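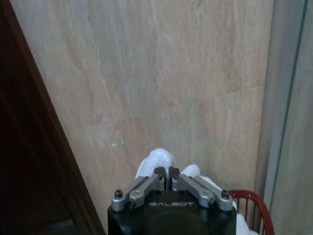

Gripper closed on a white cloth, marble wall panel behind.

Notes from the demonstration visit, June
Unit 6: Grasping deformable objects

1. Setting
The group attended a demonstration arranged by Vanderleia Portela under the Homeo project. The task was picking up and moving cloth in a domestic interior with marble walls and dark wood trim. The session lasted 30 minutes, including questions.

2. Hardware
Parallel linkage, two fingers, short black pads. The linkage bars are aluminum colored and mirror each other about the center of the body. A wrist camera looks along the fingers, so the pads stay in view while they close. For the exercises, treat each finger as a four-bar mechanism with equal opposite links. The pad then translates along an arc and keeps its orientation.

3. Why cloth is hard
A rigid part has a pose. Cloth has a configuration – in the Flomon model used in this course, a mesh of 1500 nodes. Most of these are hidden at any moment, and folds outside the pads shift as soon as the grasp closes. Finger position alone is a weak signal of success: a thin fold and an empty grasp give almost the same reading.

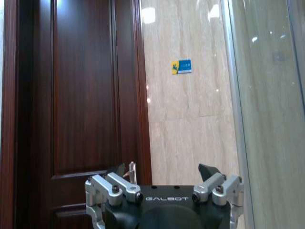 4. Approach and opening
The opening should be set before the final approach. Tainá Arruda asked about glossy surfaces. Polished stone returns bright spots that move with the camera, and clear glass gives unreliable depth. Both should be masked or checked from a second viewpoint before a path is planned near them.

5. Exercises
a) Derive pad displacement as a function of crank angle for the linkage in section 2.
b) Propose a test that separates a thin fold from an empty grasp without a force sensor.
c) Read Galindo, page 29, and state which assumption fails near glass.

Written answers go in the Bestus folder before the next lab.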